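Hi Esperanza,

Progress note number two, as promised, and sorry in advance that I write these the way I talk. June was a big month for the Edholm water project and I've got plenty to tell you!

First the money, so you can relax. We've spent $3,113 of the grant so far, nearly all of it on test kits and lab fees. The lab at Nadport gave us a better rate once I told them we'd be sending samples all summer (I asked nicely, then I asked again). The receipts are in the shared folder, and the mileage sheet will join them as soon as I find the page I wrote on the back of a church program.

We now have samples from almost 200 homes on private wells, mostly along the river road and up toward the old Alcantara orchard. People have been so good about it. I drop a kit on the porch, they run the kitchen tap first thing in the morning, fill the bottle and leave it out for me by 9 a.m. A few folks filled theirs from the garden hose, so I rewrote the instruction sheet in bigger type and put the word KITCHEN at the top. Much better since then.

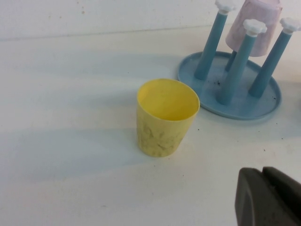 Yellow cup and light blue cup-drying rack.

So, results. Of the homes tested up to now, 13 came back high for nitrate, and all of them sit on the low side of the road where the wells are old and shallow. I called each family myself before the letters went out. I didn't want anybody opening an envelope from a lab with no warning, especially the ones with babies in the house. Six of those homes have already booked a second test, and I'm still chasing the rest by phone in the evenings.

The Feltamach filters are the one thing that's behind. They were supposed to ship early in the month and now I'm hearing July. Until they come, I'm using your bottled water line for the families with high readings, and I'd like your okay to move a little from printing to cover it. The printing came in cheap anyway!
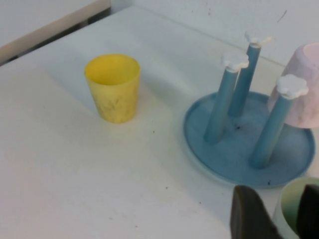
A yellow cup on a white tabletop.

Next up is the school visit. The fourth grade teacher wants a whole morning on where tap water comes from, and I've said yes to a sand and gravel filter in a soda bottle, which means mud on somebody's carpet. After that I'll start on the homes north of the bridge. I still need a map of the wells up there, and the county office says it has one but can't find the drawer key.

Call me about the bottled water when you get a minute. Mornings are best, after I've done the porch rounds.

Leilani Whitfield
Edholm Well Water Project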